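Tactile hands and dropped-finger training: anyone got it to repeat?

natlow_bench
Posted 3 January 2023

I've been trying to copy the result in the Gallomia write-up, the one where they switch off a random finger's touch signal during training and the policy is supposed to cope better with cloth. We did 1,759 demos on our own rig, same recipe as far as I could follow it. With the dropout on we got 48 good grasps more than the plain version over the whole test set. Nice, but smaller than theirs, and nearly all of it came from flat, heavy fabric. On thin stuff it did nothing!

The hand over the dark grey sheet, from the wrist camera:

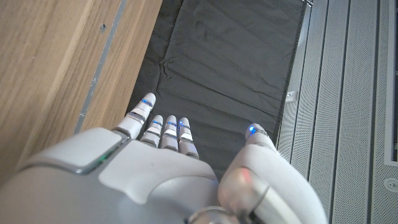 How many training seeds did you run for each version?

Five for each, and the spread between them was wider than I'd like (one plain seed beat two of the dropout ones, which annoyed me no end).

grorner
Then I don't think you've got a result yet, sorry. If a plain seed can beat two of yours, the gap could be luck. I'd want to see it per seed before I believed any of it.

natlow_bench
Fair, but the average still leans the right way. I'll put the per-seed table up once I've tidied it.

pinchgrip
I'm with natlow on this. We tried it back in June with the Chowdhury gripper, only 4 fabrics, and the heavy ones improved every time. My guess is the policy learns to lean on the camera a bit more, and thick cloth is easier to see move.

grorner
That's a guess though, isn't it? Cover the camera at test time and see if the gain goes away. It's an afternoon's work.

pinchgrip
An afternoon on your rig maybe, ours takes that long to calibrate :) But yes, good test. Masking the lower part of the picture might be kinder than covering the lot.

natlow_bench
Oh, I like that. I'll do both, full cover and half mask, and keep the same seeds so grorner can't grumble. Does anyone know if Gallomia dropped the thumb as well? I left ours on the whole time and the write-up doesn't say.

grorner
I'd assumed they dropped it. If they did, you haven't run the same method at all. Ask them before you burn another week on it.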